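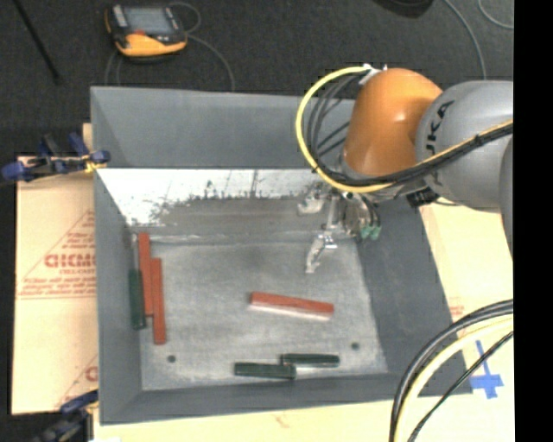 Skerness Industrial at 339, anyone holding?

mkeller_72
Bought 30 shares in November at 339. Order book looks fine but it trades at a big premium to Borari. Hold or trim?

dunmoor
Trim. Earnings have been flat for 6 quarters.

senga.niven
Disagree. Flat earnings include the Banmont write-down. Take that out and profit rose.

dunmoor
They have a write-down every year, Senga. I count them.

mkeller_72
Results are Tuesday. I'll hold until then.

pallet9
I sold mine and bought Moulin. Lower debt.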